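Taxi Licensing in Grotwood

Taxi licensing in Grotwood is the set of local rules covering who can drive a cab in the town, what the cab has to be like, and where it can stop and wait. I've been keeping this page going for a good while now, mostly from the licensing office's own notices and from talking to drivers at the station stand (they have plenty of time to talk, especially on a Monday), so please read it as one resident's encyclopedia entry and check with the office before you spend any money!

Overview

Grotwood splits its trade into two groups, like a lot of towns do. There are stand cabs, which can be flagged down on the street or picked up at a marked taxi stand, and there are booked cars, which have to be ordered ahead through a dispatcher. People mix these up constantly. I did it myself for years. If a booked car pulls over because you waved at it, the driver is breaking the rules, and you may not be covered by the dispatcher's insurance for that trip.

The town had 2,203 licensed drivers at the last published count, up against 2,326 in the count before it. The office doesn't say how many of those work full time. From what I hear a fair number keep the license alive and only drive on weekends, or during the fall festival when the fares are good.

Types of license

You need three separate pieces of paper to put a cab on the road in Grotwood, and they don't all come due at the same time, which drives people nuts.

The driver license belongs to the person. It involves a background check, a medical form signed by a doctor, and a street knowledge test. The vehicle license belongs to the car and goes with the plate on the back bumper. The operator license is for anybody taking bookings, even if it's one person with one phone and one car.

A driver license runs for 365 days from the day it's issued, not from January, so two drivers who passed the same test can end up with very different renewal dates. Write yours on the fridge.

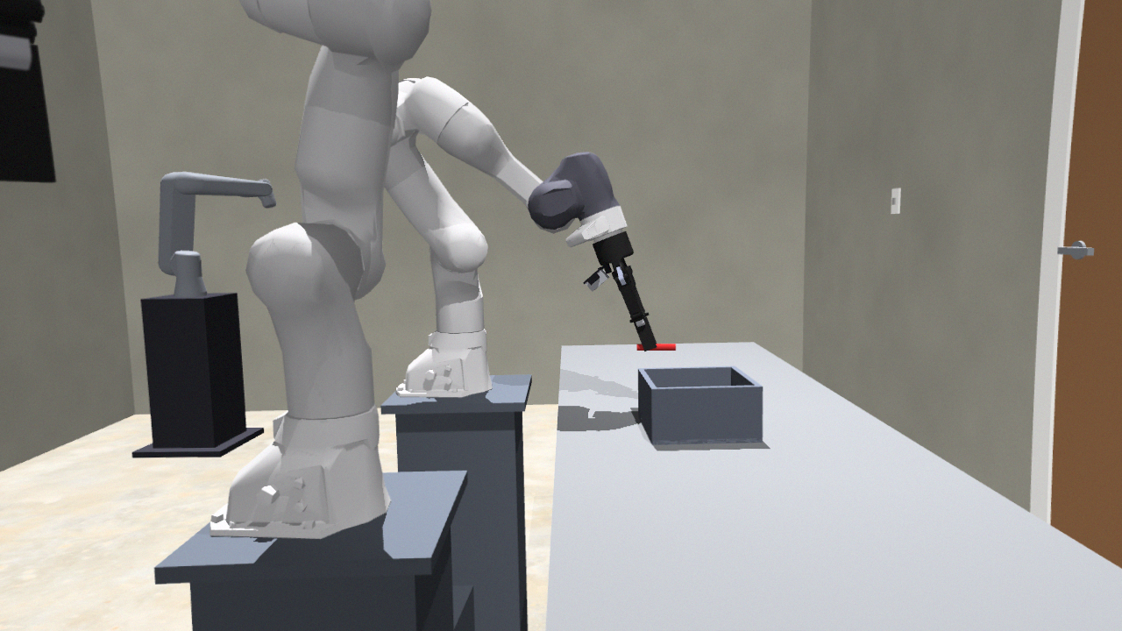
The knowledge test

Okay, this is the section I get the most mail about. The test is given on a computer at the licensing office and covers streets, landmarks, one-way systems, and the fare rules. You're shown a start and an end and you type out the route. Older drivers will tell you it used to be done out loud, across a desk, with an examiner who'd throw in the cemetery back gate just to be mean.

Cukeck, the neighborhood on the far side of the river, was added to the test when the town line moved. It's the part that trips most people up, as far as I can tell from the grumbling. The streets there were laid out before anybody thought about through traffic, and several of them change names halfway along. If you're studying, go and drive it at 8 in the morning and then again after dark. It's like two different places.

You can retake the test up to 7 times on one application. After that you have to start over with a new form and a new fee.

Fares and meters

Stand cabs have to use a sealed meter. The meter starts with a flat drop charge and then ticks up by distance, or by time when the cab is crawling. There's a higher night rate that kicks in at 11 p.m. and ends at 5 a.m., and the same higher rate applies all day on public holidays. Extra luggage is free (it wasn't always), and so are folding wheelchairs, walkers, and strollers.

Booked cars can set their own prices, but they have to quote you before the trip if you ask. Ask! Two firms do most of the booked work in town. Odis Cars is the bigger one and mostly handles airport runs and the hospital contract. Tymoshchuk Cabs is older, has its own little office by the bus depot, and still answers the phone with a real person at night, which I love.

Complaints about overcharging go to the licensing office along with the plate number and the receipt. A driver has to give you a receipt if you want one, and a handwritten one counts.

Vehicle rules

The car has to pass an inspection twice a year once it's over a certain age, and once a year before that. Inspectors look at brakes, tires, seat belts, door locks, the meter seal, and the roof light. They also look at the inside, and I know at least one driver who was sent home over a ripped back seat.

Stand cabs in Grotwood have to be a single solid color, but the town doesn't care which one. Visitors find that confusing, and I kind of agree with them. Look for the roof light and the plate.
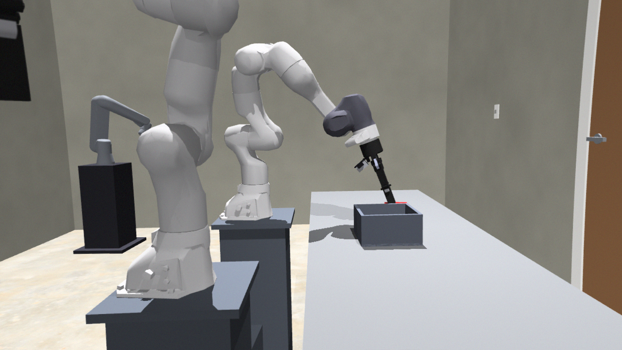 Two robot arms on dark gray pedestals, computer rendering.

Taxi stands

There are stands at the train station, the bus depot, the hospital, and Market Street. The Market Street one is only in use in the evening, and during the day it's a loading zone, so you'll see delivery vans sitting in it quite legally. The Cukeck stand was painted on the road a while back, outside the library, but drivers say it isn't worth waiting there except when the bars let out.

Drivers are supposed to take the fare at the front of the line. As a passenger you can pick any cab you like, and you don't have to take the first one, though you might get a few looks. A driver can't refuse you for going a short distance. They can refuse if you're being abusive, or if you want to go outside the town limits and won't agree on a price first.

Proposed changes

The licensing office has been collecting opinions on card readers, and in November it put out a draft rule that would make them required in every stand cab. Most of the drivers I've talked to already have one. Their worry is more about who pays when the signal drops in the river tunnel and the card won't go through, and the draft doesn't cover that yet.

See also

Grotwood bus routes
Grotwood station parking
Street names in Cukeck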